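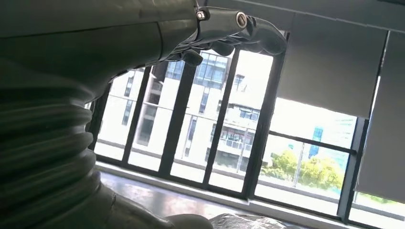 tallpanes
Member – Posts: 437
Posted June 11, 2018

Looking for advice on daylight in a room with a floor-to-ceiling window. Clear glass, black vertical mullions, and the view outside goes pale when the sun is up. There are two blinds at the right-hand side. We can pull them down, but then that end of the room feels closed in and the rest is as bright as before.

The room is used all day. I don't want to lose the view or the light, just take the edge off. So far I have looked at two things:

Utel film, the light gray one, stuck on the inside of the glass. The installer wants $400 for the whole window.

Masix roller shades, the see-through screen type, one per bay. More expensive and I don't have a final price yet.

Has anyone had either of these for more than a year? The building is the Atinga block on the east side, if that helps anyone who knows it.

kbrook
Senior Member

Get the shades. Film is there all the time, including in winter when you want every bit of light you can get. With shades you roll them up at four in the afternoon and forget them.

Ask for the 3 percent weave if glare is the main problem. The 5 percent looks nicer but you will still squint.

plainsill
Member

I disagree with kbrook. We had film put on in March of last year and I stopped noticing the tint within a week. Nothing to clean except the glass. Shades collect dust and the chains get tangled, and with that many bays you will have one stuck halfway before long.

One question first, though. Is it double glazed? Some films can crack sealed units when they heat up. Check with whoever made the window before you let anyone put anything on it.

tallpanes
Member – Posts: 437

Double glazed, yes. I didn't know about the cracking. I'll call the management office and find out who supplied the units.

oldglazier
Moderator

plainsill is right to bring that up. The dark absorbing films are the usual culprits. A light gray film is lower risk but get it in writing, and find out what it does to the warranty. I have seen a seal failure claim turned down over film that cost less than the pane.

On the mullions: black ones get hot on a sunny wall. If you go with shades, don't fix the brackets into the mullions without asking. Top fix into the head or the ceiling if there is something solid up there.

kbrook
Senior Member

Seconding top fix. Also leave a gap between the shade and the glass so the heat can get out. Flelon has a bracket that stands off far enough, I used 14 of them and had no trouble.

plainsill
Member

The Flelon brackets are fine, but you're adding cost again. He has a $400 quote for one and no quote for the other.

kbrook
Senior Member

And a possible warranty problem with the one. I'd pay extra to be able to take it down.

sashcord
New Member

You could also turn the desks so people sit side-on to the window. Cost us nothing and fixed most of the screen glare. We still bought shades for two of the bays later on, never did the rest.

tallpanes
Member – Posts: 437

Will try moving the desks this week. Management says the glass has 100 months of cover from the supplier and any film has to be approved first, so that's on hold. I have asked Masix for a price on two bays and on all of them – will post the numbers when I get them.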